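Opinión > Casa > Ropa blanca

Buscar en el sitio Introduzca su búsqueda

2/1/21 – Por Cengiz Bozkurt

Doblar toallas es perder el tiempo, me dicen. Pues no. Llevo años discutiendo esto en casa y sigo igual de terco: una toalla bien doblada se guarda mejor, se coge mejor y no se te viene encima media estantería al abrir la puerta.

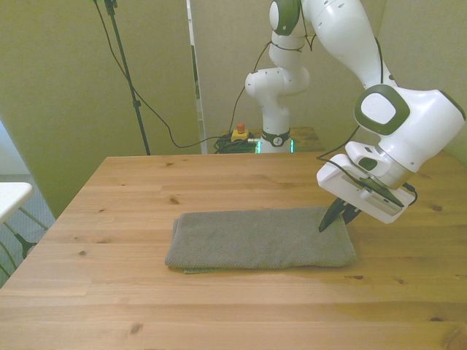 El rollito de hotel, para el hotel. En casa, rectángulo. A lo largo por la mitad, luego otra vez, y el canto redondeado hacia fuera. Dos minutos para toda la colada, si no te pones a mirar el móvil. Y siempre sobre una mesa – la cama no vale, se hunde y salen torcidas.

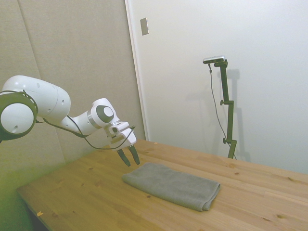
Luego está el color. Yo, gris. Las blancas envejecen fatal y las de colores acaban desparejadas. Compré siete grises en Kırmızıgül, en marzo, y ahi siguen, todas iguales. Rizo normal, nada de 800 gramos, que eso no cabe doblado en ningun armario decente.

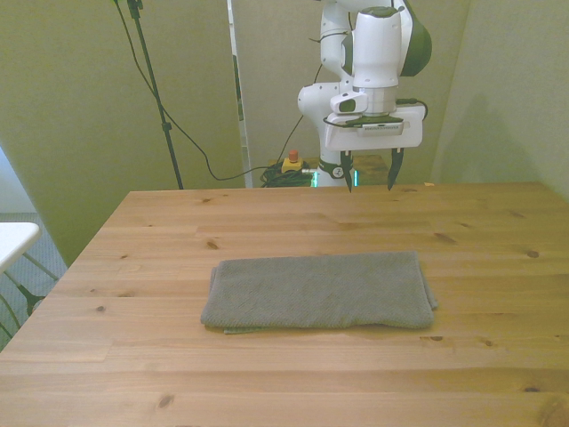
Danetti escribe que todo esto es manía, que ella las echa en un cesto según salen de la cuerda y que secan igual de bien. Que secan igual, vale. Pero el cesto a la semana es un revoltijo, lo sabe ella y lo sé yo. Sacar la de abajo, tirar tres al suelo, volver a meterlas de cualquier manera. No, gracias.
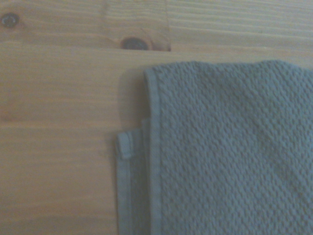

N.º 7, pág. 2

Y una mesa de pino, aunque tenga nudos y marcas, sirve de sobra. Nada de tablas de doblar ni plantillas de plástico. Las manos y un rato libre. La ropa de cama ya es otra guerra – la sábana bajera no la sé doblar ni yo, y no pienso aprender a estas alturas.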